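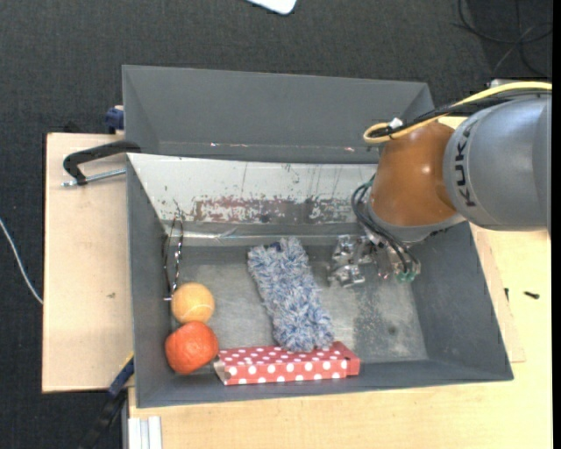

*Two gray bins back to back on the table, with the duster or mop head and the polka dot box in the front one.*

I've been sorting things into bins for longer than I care to add up, and I still get letters from readers asking what the secret is. I wish I had one to give you! What I have is a big pile of small habits, most of them picked up from doing the job badly first, and I thought I'd set them down in one place before the November cleaning mood wears off. Get yourself something hot to drink, this runs on a bit.

## Start with bins, and make them dull

I used to buy pretty baskets. They had linings and little leather handles, and they ate crumbs and snagged sweaters and could never be washed. Now I use plain gray bins, big rectangular ones, and I like them more every year. Gray doesn't compete with what's in it, so a red box or a blue duster jumps right out at you when you look in.

Look for straight edges along the top if you can, so two will stand snugly against each other. I do nearly all my sorting with a pair, one right behind the other on the table. The front one takes whatever I'm working through, and the back one is for things that have been decided. When they're touching you don't drop things down the gap, and you don't have to walk anywhere. (I have a bad knee and a long hallway, so this matters to me more than it may to you.)

Work at a table, too, please. For years I sorted on the floor, crouched over like a hen, and then wondered why I quit halfway. A bare tabletop at a comfortable height will get you another hour out of your back.

## Scuffs and rubbed-on color

Bins pick up marks. Something painted or printed rubs along the wall and leaves a pinkish streak, or you get those pale scuffs down low where things bump. Most of it will come off, and what doesn't come off doesn't matter one bit.

- Try plain warm water and a drop of dish soap first, on a soft cloth. Give it a minute to sit.
- If the mark is still there, make a paste of baking soda and a little water and rub in small circles with your fingertip.
- For a crayon or marker sort of smear, dab a bit of rubbing alcohol on a cotton ball and test it somewhere out of sight.
- Leave the scouring pad in the drawer. It trades one mark for a hundred tiny scratches, and every one of those will hold dirt from now on.

Rinse, tip the bin on its end, and let it dry all the way before anything goes back in. I've been impatient about that last part and paid for it with a warped cardboard box and a smell.

## The fluffy duster, and how to keep it fluffy

I have a soft spot for a shaggy duster head, the thick tufted kind in mixed blues and grays and whites. They hide dirt beautifully, and there lies the trouble, as you can go weeks thinking yours is clean when it's only well camouflaged. Take it out on the back step and give it a good shake. If you sneeze, it's time.

Check the label before you wash yours, as they aren't all made of the same stuff. For most of the washable ones I do this:

1. Shake it outdoors, or inside a paper grocery bag if it's raining.
2. Swish it in a sink of lukewarm water with a small squirt of mild soap. Let it soak for 5 minutes.
3. Press the water through the strands with your palms. Don't wring it, or you'll have a rope.
4. Rinse until the water runs clear, which can take longer than seems reasonable.
5. Roll it in an old towel, then hang it somewhere with moving air.
6. When it's fully dry, comb through the strands with your fingers and fluff them back up.

Skip the fabric softener altogether. It leaves a coating on the fibers and then they just push the dust from one end of the shelf to the other. I used it faithfully for ages because I liked the smell, and my bookcases never looked worse.

As for storing it, lay it on top of whatever else is in the bin, never underneath. A duster that's spent the winter flattened under a stack of magazines comes out looking like something from the side of the road. My neighbor Vimala Devadiga keeps hers hanging on a hook inside the broom closet, and I grant you it looks very smart, but I don't have the closet for it.

## Long flat boxes

Don't throw out a good long flat box! I mean the cheerful sort, the red with white dots or the stripes or the snowflakes, that something came in and you couldn't bear to flatten. They're just the right shape for the things that never fit anywhere else: candle tapers, rolled ribbon, knitting needles, drinking straws, spare drapery hooks laid out in a row.

The ends always go first. The flap gets tired, separates at the fold, and won't tuck back in, and then the contents slide out every time you lift the thing. When mine start to go, I mend them like this:

- Flatten the flap out and run a strip of clear packing tape along the *inside* of the crease, where it won't show.
- If the bare cardboard is fraying at the opening, fold a narrow piece of tape over the raw edge like binding on a quilt.
- For a box you open often, leave one end taped shut for good and only use the other.
- A wide rubber band around the middle will hold a really hopeless one together for another season.

I keep such a box tight against the near wall of the bin, running lengthwise. It stays put there and takes up hardly any room, and smaller things have the rest of the floor to themselves. Turn the patterned side up so you know it at a glance.

Write what's inside on the end, in pencil, and write it small. I once labeled a box in fat black marker and then had to live with BIRTHDAY CANDLES on it long after it was full of shoelaces.

## Round things in the corners

Anything round wants to travel. Balls of yarn, ornaments, oranges, the darning egg, they'll all roll to the far side the moment you pick up the bin and knock against everything on the way. Put them down in a corner first, touching each other, and then set something with a straight side alongside to hold them there. It's a small thing but it saves an awful lot of clatter on the stairs.

If it's real fruit, please do take it back to the kitchen. I found a lemon one spring that I'd rather not talk about.

## Emptying as you go

When people tell me they've sorted for a whole afternoon and the room looks worse, I ask how many piles they made, and it's always too many. Two is plenty. It stays, or it goes to the back bin and out of the room.

Take one item at a time and pick up the topmost thing first, even if it's boring. Digging for the interesting bits just stirs the pot. I set the kitchen timer for 23 minutes (I had a reason for that number once, and now I'm simply used to it) and when it rings, I stop and carry the back bin wherever it's going. If there's still light left and I'm enjoying myself I'll do another round, and if I'm not, the front bin can wait on the table until after breakfast.

## Odds and ends from the mailbag

A reader asked whether to line the bins. I don't, except when there's glass, and then I use an old bath towel folded in half.

Another wanted to know about lids. They're wonderful for the attic and a nuisance everywhere else. I keep mine stacked behind the dryer — and I can generally find the one I want by the third try.

And for whoever wrote in about static on the duster: run it very lightly over a barely damp cloth before you put it away.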